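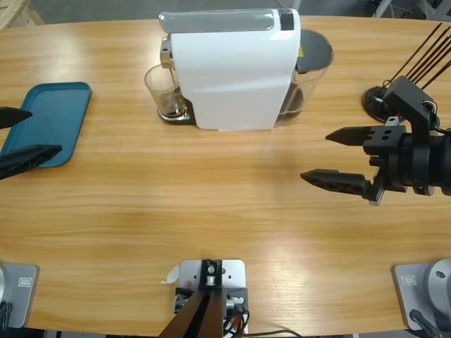
Guvthorpe Workshop, Bench and Kitchen Team

April, 10.40

Capsule machine is on the long table, far side, tank to the right. White one, clear tank with the dark grey lid. Glass under the spout, small amount of coffee in it. Teal tray goes at the left end, kept empty for finished drinks.

Ran water only through it first, two goes, then a Bellico capsule. Short setting gave 59 ml in the measuring jug, long setting wouldn't stop until I pressed it again. Tried the long one 4 times, same each time. Need to reset the volumes, instructions are in the Tully folder.

Clear glass is better than the mugs for this, you can see the level from the side. Mugs also catch on the spout when you pull them out.

Drip grate rinsed and put back. Tank takes some 60 seconds to fill at the sink, lid has to be pressed down at the back or it lifts.

Clodum descaler: one sachet left. Order more.

To do
Reset long volume
Wipe table along the grain, old rings near the front
Find second teal tray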